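Lab 6: Comparing fingertips on thin cloth
Handout, revised 2 Apr 2019
Instructor: Hsin-yi Lui. Lab hours: King-fai Tu, Felham building, room 20.

Read before you come in

Last lab you picked up blocks and cups. Position error of a few millimeters didn't matter much, and the fingers could close on anything that stuck up from the table. Cloth lying on a table gives you almost nothing to close on. The usual approach is to press down lightly, slide the fingers together so the fabric bunches up between them, and then lift. Whether this works depends on the fingertip, the downward force, the friction between cloth and table, and where you choose to pinch.

We have two sets of fingertips. The Sormont set is hard plastic with a ridged inner face. The Naqvi set has a soft pad that bends when it touches the table. Both fit the same mount with two screws. Do not overtighten them. Run the homing routine again after every swap, or the controller will keep the old fingertip length and drive the tips into the wood.

Choosing a pinch point

You will pick the pinch point from the wrist camera view. Look for places where the cloth already stands up a little. A patch of short, tight wrinkles is a good first try. A long shallow crease is harder, and the direction of closing matters: close across the crease. If you close along it, the fingers tend to slide over the top.
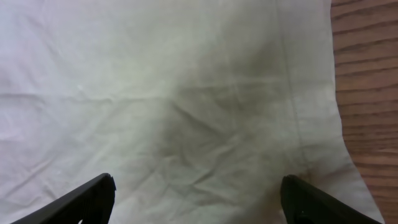
Two things cause most of the bad picks. The first is shading. The camera sits close to the cloth and a dark area can look like a fold when the surface there is nearly flat. Check the depth value before you commit. The second is seams and hems. A seam is stiffer than the cloth next to it and may be thicker than one layer, so a grasp that lands on it will not tell you much about the rest of the sheet. Record it, but mark it "S" in your table.

Stay away from the cloth boundary for Part A. Edge grasps are Part B, and you'll use the slower approach speed there.

Logging

Start the Ovard logger before the first attempt. Each attempt gets one row: fingertip set, pinch point, closing direction, force setting, result. Use "held," "slipped" or "missed." A grasp counts as held if the cloth is still between the fingers at the top of the lift.

Last June's class logged 2,759 attempts across both parts, and 1,607 of those were held. Their file is in the course folder. Keep it separate from yours.

To hand in

Your table, one page on which fingertip you would use for Part A and why, and the force setting you ended up with. If you changed the force partway through, say at which row.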